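Drivero pose tracking and planner work
Progress report for the August period
Prepared by Thilini Dewan for the MacAulay program office

Dear Rokeya,

Thank you for the patient notes on our last report, and for the extra two weeks on the calibration milestone. We made good use of them. I'm going to take the work packages a little out of order this time, because the tracking work is what you asked about on our call and it is also where most of our hours went.

Tracking (work package 2)

When we last wrote, the pose estimator in Drivero was losing its place whenever a hand tool was turned quickly toward a blank wall or a ceiling. It would recover after a moment, but with a jump in position, and a jump like that is poison for anything we try to train on the recording afterward. Habibur Bepari rewrote the part that decides how much to trust the camera against the motion sensor. The old code used one fixed weight. The new code looks at how many good features it has in view and how they are spread out, and leans on the motion sensor when the view is poor.

We replayed our whole set of 1520 recordings through both versions. With the old estimator, 722 of them had at least one jump large enough to fail our check. With the new one it is 111. We had promised you a number under 200, so I am very pleased to be able to write that sentence. Most of the remaining failures are long recordings where the tool sits close to a surface for a good while, and Habibur has an idea about those that he'd like to try before we call it finished.

Time alignment (work package 3)

This one is slower going, I'm afraid. Lining up several devices that each keep their own clock is a fussy business, and our first method - matching sharp movements across the streams - works nicely when people move briskly and rather badly when they don't. Hashini Talukder has added a short sync motion at the start and end of each recording, and Flenano, our alignment tool, now estimates the drift between the two. It runs without supervision on new recordings. Older ones still need somebody to look at them by eye, and we have not budgeted enough time for that. I'd like to talk it over with you before the next payment point.

Planner (work package 4)

Sumaiya Khan has the grasp planner reading Drivero output directly, with no conversion step in the middle, and that alone has removed a whole family of bugs with flipped axes. The planner now rejects a path when the tracking confidence drops below a set level and asks for a new one. The level is hand picked for now. We tried learning it from the data and got a value that was far too generous, so that experiment is parked. 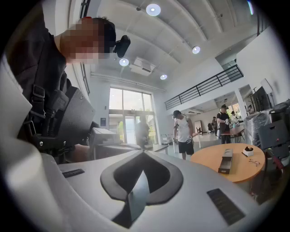
Indoor session with handheld grippers, seen from one of the tools.

Spending and staffing

We are a little under on equipment and a little over on computing time, mostly from the replay runs, and I would ask your permission to move the difference across. There are no changes in staff.

Next period

Habibur will finish the close-surface cases and then freeze the estimator so that Sumaiya has something steady to build on. Hashini will write up the sync motion as a one-page guide, which our partners at Jirgate have been asking for very kindly and very often. The replay scripts need tidying before we hand them over, and I have put myself down for that job. Please do call if anything here is unclear. Mornings before 11 are best for me.

With warm thanks from all of us,
Thilini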